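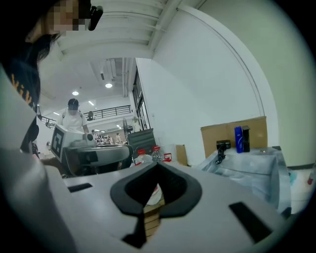
Figure 1. Balthorpe store room: wooden slats, pedestal fan at the rear.

Interim report to the Evodley Fund, grant 3203
Work package 2: storage and drinking water, Balthorpe site
Date: 1/29/19

## Status

Work package 2 is on schedule. The remaining work is sorting, wall storage and the written layout. Spending to date is $800, all of it on shelving parts and floor repairs. No change to the approved budget is requested.

## Floor

The slatted wooden floor has been kept. The grant application allowed for a replacement in vinyl, but the inspection in July found the boards sound except along the door wall, where the fixings had worked loose. These were refastened. Raised screw heads were driven down and the affected boards sanded by hand. The gaps between slats collect grit and will need a vacuum with a narrow nozzle; a broom moves the dirt along the boards and leaves most of it in place.

Nothing heavy is to be dragged across the floor. Cabinets are to be lifted or moved on a board. This will be written into the room instructions.

## Drinking water 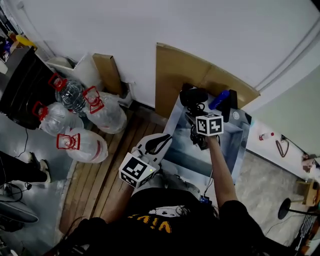 The water supply for the room is held in portable containers, as the nearest tap is in the Nic Aodha wing and the route includes a flight of stairs. The original plan called for a fixed tank with a tap. It was dropped at the design stage — the floor loading could not be confirmed without opening up the boards. Containers with a carrying handle were chosen in its place, and the large clear jugs with red handles are of this type. Clear plastic was preferred so that the level can be read without lifting. Three of the four jugs on the floor are lying on their sides, and the layout will require them to be stored upright, against the wall, with handles facing out. A low rail is proposed to hold them in position. The rail has been priced with Adisero and falls within the shelving line.

Smaller bottles are to be kept at working height, apart from the jugs. Any bottle that cannot be closed properly will be withdrawn.
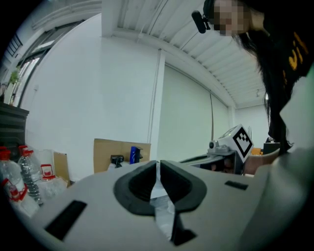 Refilling will be done on a fixed rotation, with the fill date on a tag tied to the handle. Tags were tested against adhesive labels. The labels left residue on the plastic and came off when the container was rinsed, so tags have been adopted.

## Flat goods and packaging

Printed panels and flattened cardboard are the largest items by area and take up wall length that is needed for shelving. A vertical rack, open at the front, is to be built on the short wall. Panels will be stored on edge with a sheet of cardboard under each one to protect the lower corners. Cardboard not needed for this purpose will be folded and sent for recycling. Loose plastic bags will go into a single bin.

## Open items

- Rail for water containers: drawing complete, order not yet placed.
- Vertical rack: timber length to be confirmed after the cabinets are in their final positions.
- Spare slats: to be sorted by length and kept for repairs.
- Fan: permanent position to be agreed, clear of the walkway.
- Room instructions: first draft has 8 pages and is to be shortened before issue.

The next report will cover the rack and the rail, with receipts attached.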